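Shared workshop puts two robot arms on plumbing duty

Members of the Gritura workshop have spent most of the summer on a bench project that looks like a plumber's practice wall: a white pipe with faucets on it, and a pair of small robot arms that are supposed to put the faucets on and take them off.

The group, which rents space behind the old Claeys tile showroom, calls the setup Cetska. Bram Bosman and Roos Willems started it in a corner of the metal room and moved it into its own booth when the lathe users complained about the cables. Four other members have keys to it now.

"We wanted a job that needs two hands," Bosman said. "A faucet on a pipe is a good one. If you only hold the faucet, the pipe moves."

The parts bill stands at 1430 euros, paid out of member dues and a sale of used tools in the spring. The arms took up most of that. The pipe and fittings came from a hardware store, and the faucets were bought to be different from one another on purpose. A lever handle and a round knob do not give a gripper the same thing to hold, Willems said, and a program that copes with one can fail on the other.

Both arms are mounted on a metal rail along the front of the booth, with the control boards down by their bases. Each has its own small camera above the gripper.
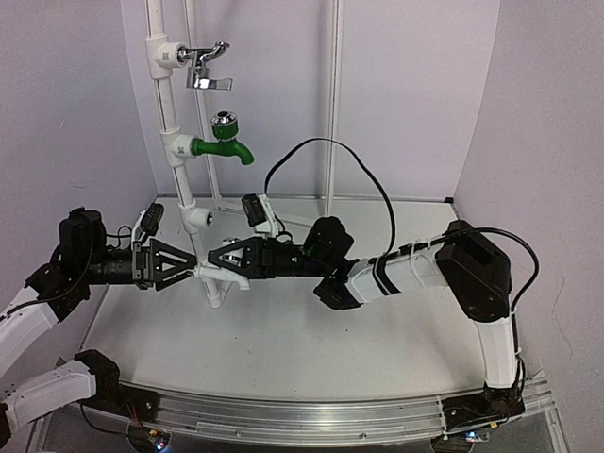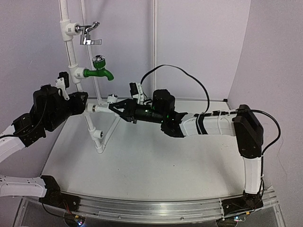
The arms face each other at the pipe, beside a white faucet. A chrome one and a green one are higher up.

Vitalii Hnatiuk wrote most of the control software, working at home in the evenings and testing on Monday nights when the booth is free. He keeps a log of every attempt. The August pages list 213 of them, with a short note next to each failure. The most common note is "cross-threaded," followed by "pipe turned."

Threads are the hard part, according to Hnatiuk. A person feels when a thread has caught and backs off if it has not. The arms have no touch sensors, so the software has to judge from the motor current and the camera views. He has rewritten that section twice and expects to do it again before winter.

Speed is not a goal yet. A clean run takes 17 minutes at the current settings, and Hnatiuk has capped the motors at 50 percent of their rated speed. The cap will stay on for as long as people are working near the booth, he said.

Jeanine Lambrechts, a retired pipefitter who joined the workshop to build a canoe, has been advising on the fittings. She asked the group to stop wrapping the threads with tape during tests, which made the results vary from one day to the next, and she showed them how far a plastic fitting can be tightened before it splits. Two had split by then.

The next step is a second set of fittings in a larger size, along with a stiffer mount for the pipe. Lies Geerts is drawing the mount and hopes to have it printed within a few weeks. Water is not part of the plan. The metal room has no floor drain, and the landlord has already said no to adding one.

The group has also been asked to bring the project to the makers' weekend at Lakimlow this fall. Willems said they would like to go, but the booth does not fit through the workshop door in one piece and would have to be taken apart and aligned again on site.

Open bench is on Monday from 7 p.m. Visitors who want to see the arms should ring the side bell, as the front entrance is locked after six.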